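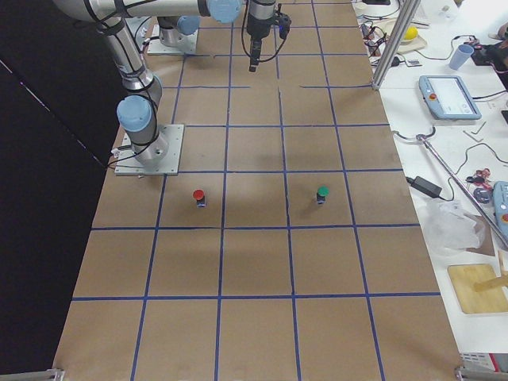

I've packed a lot of kitchens in my time, and the bench is where it all goes wrong, so at Maklow we're launching a little sorting kit called Rullo on 16th July. It's flattened cardboard and a roll of coloured tape, and you mark your own tabletop into squares. Ours is done in blue on brown — I reckon it looks rather smart — and every jar, lid and odd spice tin gets a square until you've decided where it's going.

Teófilo Londoño came up with it while moving house last September, and he's still fussy about straight lines (so am I now!). We've made 300 kits for the first run, each with 2 rolls of tape, and they'll be in the Drornau shop from opening time. Pop in and have a go at the demo table, or ring me at Maklow if you'd like one for your neighbourhood swap day.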